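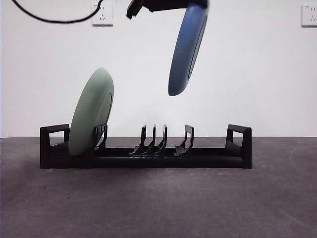
*Blue plate over the dish rack, green one already standing at the left end.*

12/6/23

I've been asked twice since March whether a robot can do the dishes yet. My answer is still no, but parts of the job are getting close.

Racking plates is one of those parts. A plate is stiff, it has a rim to grab, and the slots don't move. The arm has to hold it close to vertical and come down between the prongs without clipping one. At Ridley we ran that for most of the fall. The first week, 68 plates out of a hundred ended up standing in a slot. By the last week it was 91.

I was pleased with that until I thought about my own kitchen. If nine plates in a hundred went wrong at home I'd unplug the thing by the weekend.

Åsmund Vik spent years on packing lines at Wukport before he came to us, and he thinks shops will get there well before kitchens. A line sees the same part all day. My sink has a colander, a baby spoon and a pan with egg stuck to it.

I'd give it 3 more years for plates and bowls. Glasses I won't guess at. We start on mugs next, and the handles are already giving us trouble.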